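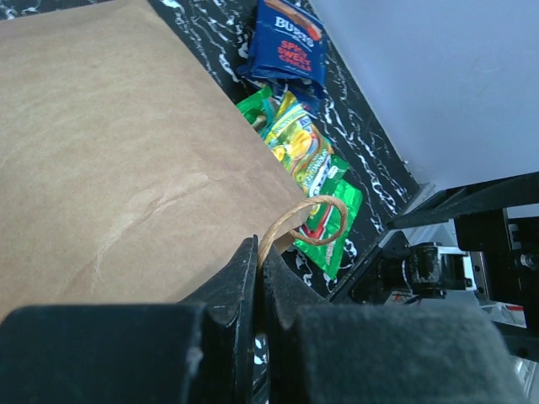

What does a bag packer do on this job?

The packer fills paper carrier bags with small snack packets to a written list, checks each bag against the list, and sets it out by the handle for pickup.

## Bag packer, snack orders – Hinthorpe site

Mellik packs mixed snack orders for offices and schools. We are hiring for the packing counter at Hinthorpe. The post runs through the end of December. Reference: 2988.

**Duties**

- Open and square kraft bags before filling.
- Pack by list. Large snack bags go in upright, small packets in the gaps.
- Check flavor names as well as colors. Wrong flavor is the most common return.
- Lift filled bags by the twisted paper handle and check that both ends hold.
- Set aside any bag with a torn rim or a loose handle.
- Clear leftover packets from the counter before starting the next list.

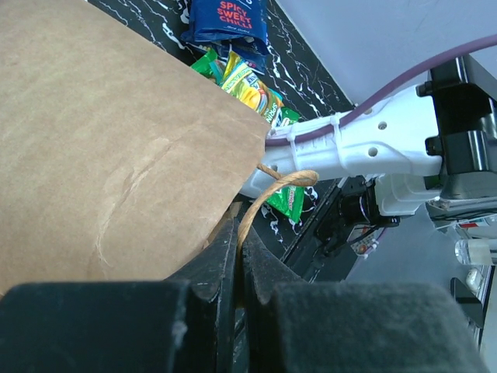 *Paper bag with cord handle and snack packets on the black and white counter.*

**Requirements**

- Able to stand for most of a shift.
- Able to read small print on packets without help.
- Clean hands, short nails, no rings. Gloves are supplied.
- Past packing work is useful but not required – training takes place on the first shift.

**Output**

A trained packer completes 50 bags per shift. New starters work to 14 on the first day. Bags that fail the check do not count toward output.

**How to apply**

Write to the Zamudio Desk, Room 406, Hinthorpe, and quote the reference. State the shifts you can work and any food allergies. Applications for the Rirkel warehouse are handled separately.

Posted 2023-07-09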